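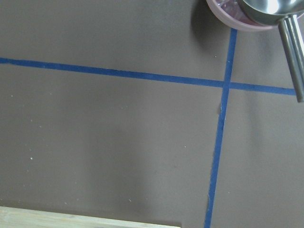
**Household Notes: Kitchen Practice from the Burance Open Day**

The Burance workshop opened its doors to residents on Wed 30 July. Visitors were shown robot arms at work among ordinary kitchen articles, and Merike Krūmiņa of Pivside answered questions at the table. Several of the working habits explained that day apply equally well at home, and they are set out below for readers who were unable to attend.

**Mark the counter.** The worktable is divided into squares with blue tape, and each article is assigned to a square before work begins. A household may do the same on a smaller scale. Two strips of painter's tape, crossed, are sufficient to keep the chopping area apart from the pans. Press the edges down firmly with a thumbnail, and replace any length that begins to lift. Tape should not be left on a painted or oiled surface past the end of the week.

**Turn handles inward.** A handle that extends past the edge of a counter will sooner or later be caught by a sleeve. Ms. Krūmiņa noted that an arm follows the path it is given - people reach wherever they please, and need the clearance more.

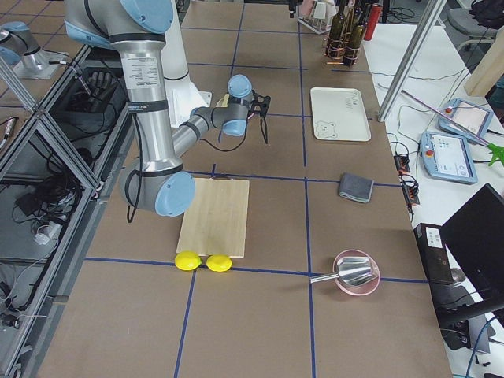
**Set out before starting.** Place the board first, then the fruit or vegetables beside it, then a folded cloth within reach of the free hand. Bottles belong at the back, preferably in a holder. Round items such as lemons should be kept well away from the edge, or in a shallow bowl.

**Keep cords off the work surface.** Power strips are best placed on a separate table or shelf, away from the sink. Cords that must cross a walkway should be covered.

**Wipe between tasks.** Crumbs and lint show readily on a dark counter. A barely damp cloth is adequate for most finishes; strong cleaners will loosen the tape.

A second open day is planned for August. Attendance is limited to 40 persons, in 2 groups, and children must be accompanied by an adult. Requests for places should be addressed to Laimutė Laur at the Prodby office.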